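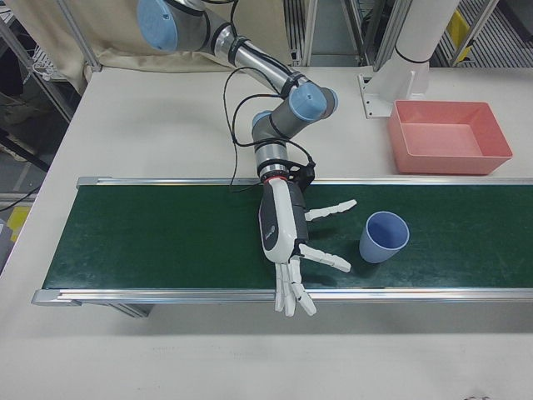

Kirkbridge Conveyor Cell, Student Edition

Teaching cell for class and club projects in pick and place. Supplied as a table, belt conveyor with aluminum rails, arm mount and parts tray. Arm and hand are ordered separately.

Belt length: 1259 mm
Belt speed: 60 mm/s, fixed
Warm-up before first run: 2 minutes
Project guide: Drovholm, by Yasaman Kiani and Femke Hoekstra

The standard exercise is to pick a cup from the green belt and place it in the pink tray. Teams log 300 attempts before changing the grasp code. Check finger clearance over both rails with the belt clear and stopped.
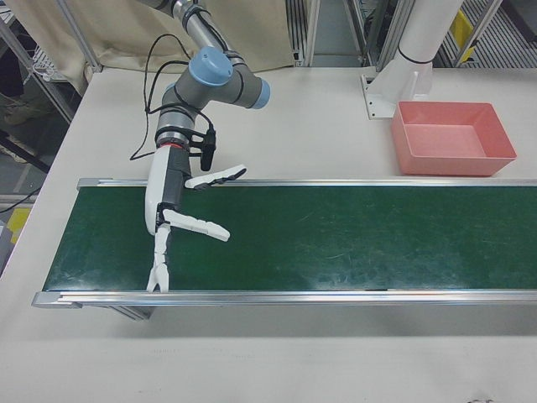 Save the clearance pose as the home position. Route arm cables with enough slack for full wrist rotation, and recheck after any change of hand.

Club orders for the September term: contact Siamak Hassanpour. Spare belts ship separately.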